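Traltar Handling Cell – Progress Report to the Rivera Fund
Reporting period ending October 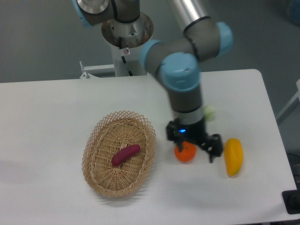
Figure 1. Traltar cell, produce sorting task. The gripper is positioned over the orange; the wicker basket is the place target.

1. Summary

The main activity in this period was the open day at the Funberg site, listed in the work plan as the first public demonstration of the Traltar cell. The cell ran the produce sorting task from 10 a.m. to 4 p.m. with one planned stop at midday. Attendance was 80, mostly from packing firms and technical colleges in the region. The demonstration milestone is met. The cycle time milestone is still open.

2. Demonstration setup

The cell consists of one jointed arm with a parallel gripper, mounted behind a white table. Items are set out on the table and the arm transfers them one at a time to an open woven basket. The basket was chosen over the molded tray used in earlier trials. Its rim is uneven and its position shifts slightly when an item is set down, so the place point has to be recomputed before each transfer.

Items were rearranged by hand between runs, and visitors were invited to choose the layout. Round and elongated shapes were mixed in every run. No fixed positions were stored in the program.

3. Results

The arm attempted 311 picks during the day. Of these, 203 were completed on the first attempt. The remainder needed a second approach or were abandoned and reset by the operator. Most of the failures fell into two groups:

– Elongated items gripped off center, which rotated in the fingers during the lift.
– Items placed close together, where one finger touched a neighboring item on the way down.

Round items standing clear of the others gave little trouble. There were no protective stops and no damage to the gripper.

The first-attempt rate is lower than in the closed trials reported last period. Those trials used layouts prepared by our own staff, with wider spacing. We consider the open day figure the better baseline and will report against it from now on.

4. Visitor feedback

The most frequent question concerned speed. Several packing firms said that the present rate would be acceptable for mixed small orders but not for a main line. Two asked for a trial with their own produce. Prorico has agreed in principle to supply test crates for this purpose – terms are still being discussed.

5. Budget

Open day costs came to $3000, covering transport of the cell, floor protection and printed material. This is within the approved line. No transfer between lines is requested.

6. Next period

Work will focus on grip orientation for elongated items and on a revised approach path for crowded layouts. The gripper fingers will be fitted with a softer pad and retested on the same task. A second demonstration at Funberg is planned once both changes are in place.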